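Humanoid Cell Practice — Gallery, April 2018

Gruvemier keeps one written procedure for work near a standing humanoid. It was drafted by Su-bin Cho and revised after comments from Ye-seo Kong. The current issue has 34 clauses; those that come up most in table work are given with the gallery.

Clause 12: one person at the table while the robot is upright. A second person stays at the stop control and does nothing else.

Clause 20: cables on the floor are walked and checked before power-up. Slack is kept clear of the feet — the operator's and the robot's.

Clause 23: the fire extinguisher stays in the room and within reach. Nothing is stacked in front of it.
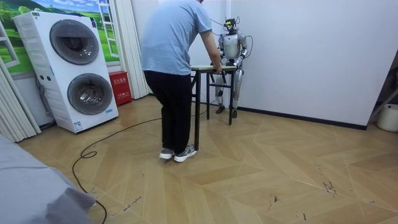 Clause 27 is under review. Hwa-young Hyun has asked for closed shoes and short or fastened sleeves to be stated as separate requirements. Comments go to her by the end of the month, quoting form 2379.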